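Tautahi: Teaching Two-Handed Tabletop Work by Demonstration
Progress report to the Groder fund
26 Jun 2019

Dear friends at Groder,

It has been a full spring in Pollholm and I owe you a proper account of it. The short notes I sent over the winter were mostly about deliveries and delays, and you were kinder about them than I had any right to expect. I am glad to be able to write mostly about the work itself. I'll go through what we have been doing, what went less well, how the money stands, and what we would like to do with the remaining months of the grant.

For those of you who have joined the fund since our application, Tautahi is a study of how ordinary people can best show a pair of robot arms a small household or workshop task. We chose two ways of showing. In the first, a person takes hold of the arms and walks them through the motion by hand. In the second, the person sits at a desk a little way off, moves a pair of light handles, and the arms follow. Everything is recorded, joint by joint, and the recordings are what our learning program (we call it Nalivik, after the notebook it was first sketched in) uses to try the task alone. The question you funded was a plain one: which way of showing gives better recordings, for which tasks, and how tired and cross does the person get along the way?

Where the recordings stand

As of this week we have 2,643 demonstrations that we are happy to keep. They took 187 hours of actual showing time, which doesn't include setting up, chatting, tea, or the afternoons when a joint refused to come back to its zero position. Remote control makes up the larger share. We had planned an even split, and I'll explain below why we drifted away from it.

Every demonstration gets watched once by someone other than the person who made it. This was a suggestion from your reviewers, and I will admit I grumbled at the time, thinking of all those hours. It was good advice. The second viewer catches things the demonstrator can't feel, such as a gripper that closes a moment too early and nudges the piece before picking it up, or an arm that waits in the other one's way. We used to throw those out. Now we keep the ones where the person notices and recovers, with a tag, and Nalivik has become noticeably steadier after a bad grasp as a result.

Showing by hand

Guiding the arms by hand is still what newcomers like best. People understand it right away. They put their hands on the arm, feel its weight, and within a few minutes they are talking to it under their breath. For single-arm work it gives us lovely, smooth recordings, and for slow contact tasks (pressing a lid down, sliding something along until it meets an edge) I don't think anything else comes close. You can feel when the lid seats, and so the motion you record has that little settling push at the end of it.

The trouble starts with two arms. A person has two hands, and a robot arm with a gripper on it really wants both of them, one near the elbow and one near the wrist. We tried having two people, one per arm, and there was a good deal of laughter and some very strange recordings. Pairs who knew each other well could manage it. Pairs who had just met tended to take turns politely, so that one arm always stood still while the other moved, and that is exactly the habit we didn't want to teach. There is also the plain matter of bodies in the way. Hands and sleeves get into the camera pictures, and Nalivik was learning in part from forearms that would never be there when it worked alone.

So we now use hand guiding for single-arm tasks and for the fine contact portions of longer ones, and remote control for everything that needs both arms together.

Showing by remote control

This took the most patience and has given us the most back. In the first weeks our demonstrators were clumsy with the handles, and some of them were quite discouraged. Picking up something small with a gripper you can't feel is hard! The usual mistake was to come in too low and push the piece away, then chase it across the surface. We made three changes that helped a good deal.

We slowed the arms down for everyone's first session, then let people choose their own speed afterward. Most stayed a little slower than we would have guessed, and their recordings are the better for it.

We moved the desk. It had been facing the workcell squarely, and people kept leaning over to see around the grippers. Putting the chair a bit higher and off to one side cost us a morning and a longer cable run, and the complaints about sore necks stopped within the week.

We also gave everybody a warm-up of 10 minutes with no recording running. I had resisted this on the grounds of time. It pays for itself, and it seems to take the fear out of the first real attempt.

How Nalivik is doing

I want to be careful not to oversell. We test each task in batches of 50 attempts, with nobody touching anything once the batch has started. On the simple tasks (lift a piece, bring it over, let it go in a dish) Nalivik is reliable enough that we have stopped holding our breath. On tasks where one arm has to hold and the other has to work, it gets through the opening moves nicely and then often hesitates at the handover, as though waiting to be told. We believe that hesitation is ours. When I went back through the recordings, I found that nearly all our demonstrators pause right there, to breathe and to look, and the program has faithfully learned to pause too. We are re-recording that portion with our more practiced people, and early batches look better, though I would rather show you a full set than promise anything from a handful.

One result you may enjoy: recordings from people who had never touched a robot before are, after their third session, nearly as useful as those from our own staff. If that holds up, it matters a great deal to the small workshops you had in mind when you set up this line of funding.

Setbacks

We lost most of two weeks to a worn joint, and the replacement motor took its time getting to Pollholm. We also had to set aside a batch of early recordings in which the clocks on the two arms had wandered apart. They can possibly be rescued, and we'll try when things are quieter, but none of them are included in the total I gave you earlier. Finally, I underestimated how much time scheduling would take. Our demonstrators have jobs and children and dentists, and the booking sheet has been close to a second project.

Money

Spending is slightly under plan. Equipment came in over, on account of the motor and a second set of handles, and travel came in well under. We would like your permission to move the unused travel money to demonstrator payments for the fall. The itemized sheet is attached separately, and I'm happy to go over any line of it by phone.

What comes next

Through the summer we will finish the handover recordings and start on tasks with soft materials, beginning with a folded cloth. In the fall we plan a direct comparison, the same people showing the same single-arm tasks both ways, in random order, with a short questionnaire after each. We would love to have you here for the last of those sessions in November, and there is a spare set of handles for anyone who wants to try.

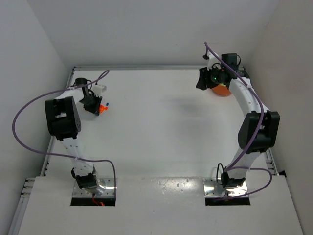

The small-object tasks are the ones we would suggest you start on when you visit, as they teach you the handles faster than anything else we have. The layout is friendly too, with the middle of the surface left clear between the two arms, an orange-red dish on the right-hand arm's side, and little pieces such as the knobby orange one by the left gripper to practice on. You'll want to watch the purple cables, though. We give them a lot of slack, as you can tell from the great loop swinging out on the left, and that slack is a mercy when a beginner turns the wrist farther than intended. Where the cable is tied to the white upper arm is the spot we check before each session, and if you arrive early we'll gladly put you to work on that as well. Thank you again for your patience with us this year, and please do let me know about the travel money when you've had a chance to talk it over.

With warm regards from all of us in Pollholm,
The Tautahi project lead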